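Trudgate Home Robotics
Thread: The Buron hand-held gripper kit, now open for orders

1/ Trudgate is pleased to announce that the Buron kit is available to laboratories, schools and small firms that teach robots household tasks. This thread covers the contents, the price, the service plan and the terms of return.
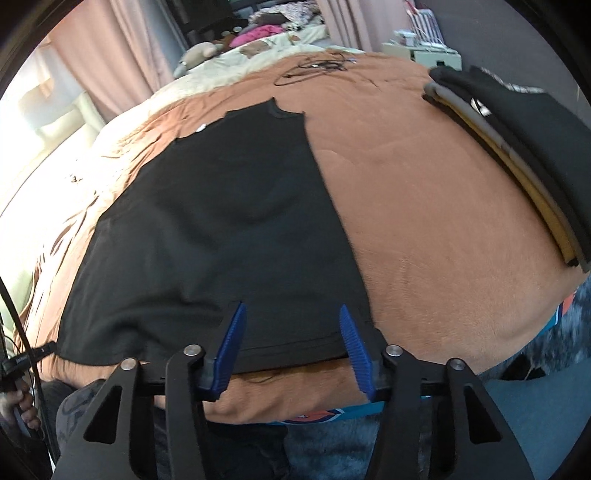
2/ What the kit is for
The Buron is held and moved by a person. Its recordings are used to train robot arms on ordinary chores. Laundry was the first task set we prepared, and T-shirts remain the item customers ask about most.

3/ Gripping thin cloth
A shirt hem lying flat on a bedspread is a demanding target. The two fingers carry ribbed pads, and operators are advised to bring both pads down to the fabric before closing. Dark garments on a strongly colored cover are a good starting point for new operators.

4/ Contents
Each kit includes the gripper, one spare pair of finger pads, a carrying case, a charging lead and a printed guide. A computer is not included. Minimum computer requirements are listed on the product page.

5/ Price
The Buron kit is $1,295. The kit with one year of the Lusudmont service plan is $1,953. Shipping within the continental United States is included in both prices.

6/ The Lusudmont plan
Subscribers may upload their recordings for review. Our staff check each session for dropped grips, blocked views and missing data, and return written notes. Replacement pads are supplied at no charge during the plan year.

7/ Trial results
The Hamdan pilot group completed 342 folding sessions in private homes, working on beds, sofas and tables. Alper Baysal, who directed the pilot, reports that nearly all operators were comfortable with the tool by the end of their first hour.

8/ Known limits
Heavy items such as wet towels and winter coats are outside the rated load. The pads may also slip on satin and similar fabrics. A firmer pad is being tested – we will post here when it is ready to order.

9/ Training
Bohdana Zinchenko will lead an online class for new owners in May. Each class is limited to 6 operators so that everyone's grip and hand position can be reviewed live. Registration is open to kit owners and to those with a confirmed order.

10/ Returns
Kits may be returned within one month of delivery in their original case. Used finger pads cannot be refunded. The service plan may be canceled at any time before the first upload.

11/ Questions
Please reply to this thread or write to the Trudgate sales desk through the contact form on our site. Schools ordering more than one kit should request a written quote before paying online.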